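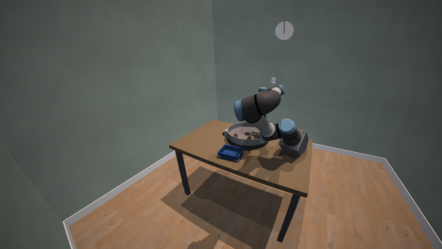
Tray-to-bin cell: frequently asked questions about protective stops and dropped parts

Last revised 16 Sep 2018. Applies to the Flistik cell model running under Gevport, and to the Husar controller it stands in for.

Why does the arm stop over the tray with a "joint torque exceeded" message?

The elbow joint has met more resistance than the controller allows. In nearly all reported cases the gripper was driven into the tray floor. The tray height in the cell file is measured to the top of the rim, and the pick height must be measured from the inner floor. If the two are confused, the arm tries to go lower than it can and the stop is correct behaviour.

The stop only appears in simulation. Is it a real fault?

Treat it as one. Gevport uses the same torque limits as the Husar controller. A stop that appears in the model and never on the hardware usually means that the hardware tray has been shimmed or moved and the cell file has not been updated.

Parts are scattered across the table after a run. What causes this?

Contact overlap. When two bodies are placed so that they occupy the same space, the solver pushes them apart in one step, and small parts leave at high speed. Check the start positions first. If these are clear of one another, reduce the time step. The default setting runs 400 steps per second; 2000 is slow but has cured every case sent to us.

The arm picks a part and drops it before reaching the bin. Where should I look?

Open the run log and find the grip force at the moment of release.

If the force falls to zero in one step, the program has opened the gripper. Look for a release command placed before the final move.

If the force falls gradually, the part is slipping. Raise the friction value for the part or lower the transfer speed. The tested limit for transfer is 300 mm per second.

Can I clear a protective stop and carry on from the same point?

In the model, yes. On the hardware, no. Clear the stop, move the arm away by hand guiding at low speed, inspect the gripper, then restart the program from its first line. Resuming part way through was withdrawn in version Erik after an arm resumed with a false record of its own position and struck the edge of the bin.

The arm strikes the bin on the return move.

The return path is planned in joint space and does not follow a straight line between the two end points. Add a waypoint at least 30 mm above the bin rim. Moving the bin without editing the cell file will bring the fault back.

Does the emergency stop work in Gevport?

The button halts the simulation only. It is not connected to the Husar safety circuit and must never be used to stop a physical arm, even when both are running from the same computer.

What should a fault report contain?

The cell file, the full run log, the version name and the random seed. Reports without the seed can rarely be reproduced. Screen recordings are accepted but do not replace the log.

When will the tray height setting be changed?

A separate field for the inner floor is planned for the November release. Existing cell files will load as before, with the new field left blank and a warning shown at start-up.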